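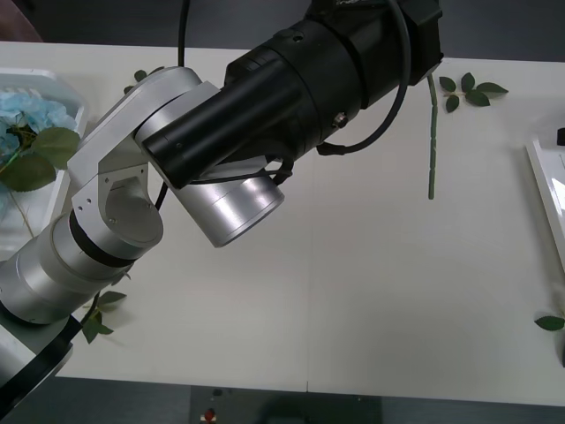
The Night Ferry to Cukura

The ferry left Kurport at 6 and I was the last one on. The man at the gate tore my ticket and kept the wrong half. I didn't notice until we were past the breakwater.

I had my mother's sewing machine with me in its case. My sister had asked for it twice, once in a letter and once on the phone, and both times I said the post would break it. The post would have been fine. I wanted to see her kitchen.

A woman across from me was peeling an orange into her hat. She asked what was in the case and I told her. She said hers had been a Demissie, a good one, and that she sold it the winter the cannery shut. She got 390 for it and spent it on coal.

"Did you miss it?" I asked.

"I missed the noise," she said.

She gave me half the orange. After that we slept, or she did. I kept one foot against the case.

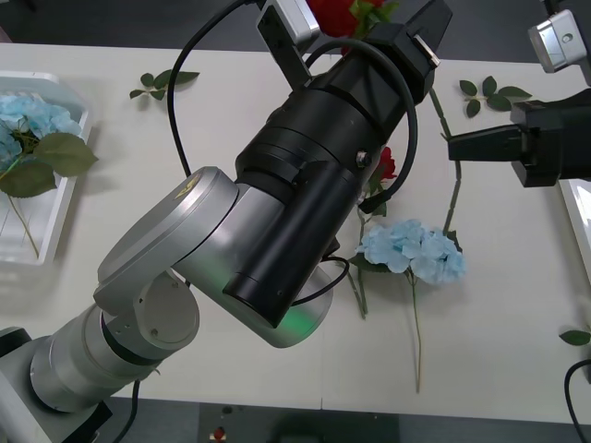 CUKURA, June

My sister was on the dock in our father's raincoat. She looked at the case before she looked at me.

We walked up the hill past the Gendard store, which had a new front, and the school, which didn't. She carried the case for the steep part. At the house she cleared the bread and the bills off the table and set the machine by the window.

The bobbin still had green thread on it. It was from the curtains in the old apartment. My sister pulled out a few inches and held it to the light, then wound it back.

"Are you hungry?" she said.

I said I was. She put the soup on and got out two bowls.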